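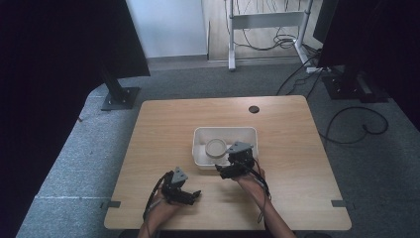 How long does it take to put a dish in a tray? In our house, it took from the first week of December until after the tree came down.

The dish was white and round and had come from my mother-in-law, who called it a lid. My wife called it a saucer. I called it the dish, which I felt was the neutral position, and was told that neutrality was exactly what was wrong with me.

It had lived for years on the pale table by the window, where it collected whatever people took out of their pockets. Then we bought the tray. The tray was white plastic with walls all the way around, and it came from Candell, the discount place out past Mitelham where you go in for a shower curtain and leave with a tray. The idea was that the tray would hold everything. Keys, mail, the good scissors, the bad scissors. The table would be a table again.

"So the dish goes in the tray," I said.

"Why would you put a dish in a tray?" my wife said. "The tray is the dish now."

I saw her point. I also saw that the tray was very large and that a key dropped into it slid all the way to the far wall and hit it with a sound like a dropped key. I mentioned this. She said that was how you would know you had put your keys down.

For 3 days the dish stood on the windowsill beside a dead geranium, looking like it had been asked to wait outside. On the fourth morning it was in the tray, left of center. I had not put it there. My wife said she hadn't either, and went on buttering her toast all the way out to the crust, the way she does when she is lying.

I moved it to the middle.

By lunch it was back on the left.

Now, I am not a petty man. I once let a neighbor keep our ladder for 2 years and then helped him carry it into his new house in Dalgate. But a round thing in a rectangular thing wants to be in the middle. I said so at dinner. My wife said that if you put it in the middle there was no room on either side for the mail, and if you put it on the left there was room on the right, and had I ever in my life looked at an envelope?

I went and got an envelope. It was from the Munro Water District and it said we owed them 56 dollars. I laid it in the tray, to the right of the dish, and it fit nicely. I took it out again before she could come and look.

Her mother arrived on the twentieth with two suitcases and a ham. She set her purse on the table and looked into the tray for a while.

"You're using my lid," she said.

"Saucer," said my wife.

"What is it the lid to?" I asked, and the room went quiet, and I understood that I had asked something that should have been asked back when we were engaged.

She thought about it. She thought about it through coffee and most of the ham. There had been a crock, she said finally, or possibly a sugar bowl, and it had been her sister's, and her sister had kept the bottom. The two of them had divided the thing up after a disagreement. She couldn't say what the disagreement was about. She believed it had started with where to put it.

My wife and I did not look at each other.

After the holidays I cleared the table. I threw out the geranium, paid the water district and wiped down the tray. Then I stood there holding the dish over it until my arm got tired.

I put it on the left. From the kitchen my wife called out that I could move it over an inch if I wanted to.

I moved it half an inch and went to look for the scissors.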